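An open day among the small parts at Minlow

I had been meaning to go to one of the Minlow open days for ages, and when the notice came round in April I put my name down before I could find a reason not to. I do like small hardware. My late uncle kept his in tobacco tins, and I have never quite got over the pleasure of lifting a lid and finding everything where it ought to be.

We were met at the door by Iara Yáñez, who has charge of the fittings side and was wonderfully patient with all of us, even the gentleman who wanted to know the price of everything. After coffee (good coffee, and a proper biscuit) she took us through the stores, where there are 243 drawers along one wall, and then on to the sorting area, which was the bit I had come for.
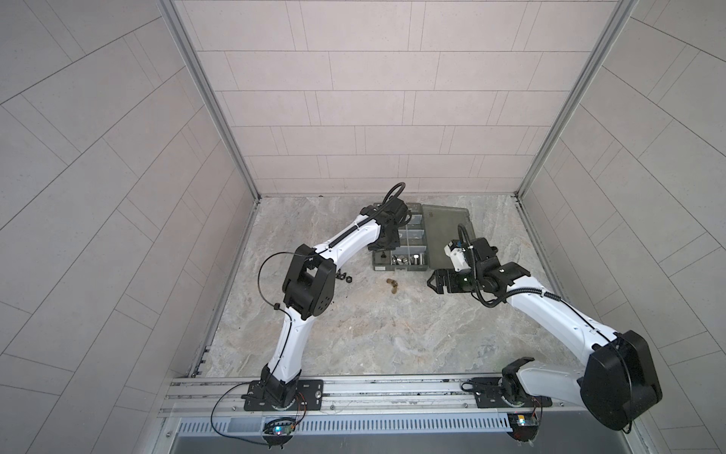 The tiled sorting bay, with a grey parts organiser in use.

I was rather taken with the tiles, I must say. They put me in mind of a dairy, and the marbled grey floor goes with them very nicely.

Iara is a great believer in the divided box. Hers have loose dividers that slot in wherever you want them, and she told us that the mistake people make at home is to set all the compartments the same size and then wonder why the long bolts won't lie down. She starts with the longest thing she owns and works backwards from there. I came home and looked at my own box, bought years ago from Gallardo, and found I had done precisely what she said.
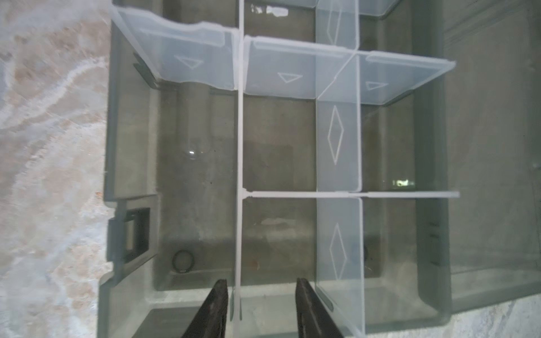 She also has strong views on emptying a compartment properly before it is given over to something new. Tip it, tap it, and then run a finger into the corners, as the smallest bits are the ones that stay behind and turn up months later among the wrong things. A lady from Dekitz, who had come up to 68 miles for the day by her own reckoning, said they use a soft paintbrush for this, and several of us wrote that down.

Then we got on to wing nuts! I had no idea there was so much to say about them. Stainless for outdoors, brass for looks and for anything you would be sorry to see rust, and black where you would like it to disappear. Iara keeps the finishes strictly apart and won't hear of mixing them, however alike the threads may be.

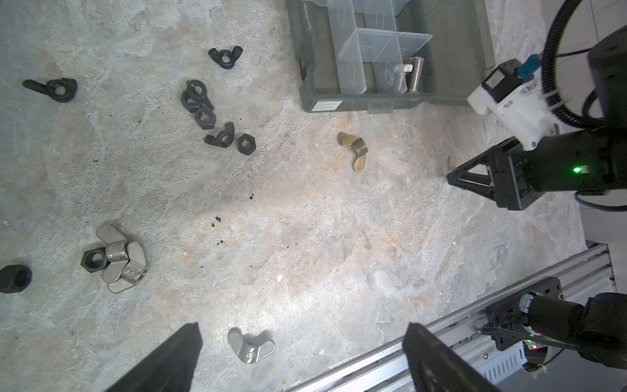 Wing nuts in black, brass and stainless steel, with black hex nuts among them and two bolts in the tray.

I could have stayed there all afternoon, but there was a talk from Filteck on thread sizes at the other end of the building and we were gently moved along. It ran to 90 minutes and was a little beyond me in places - the slides were very small - though the questions afterwards were lively.

Parking is free but fills up early, so do come by bus if you can. The 134 stops right opposite the gate. I bought a bag of brass wing nuts from the shop on my way out and have yet to find a use for them.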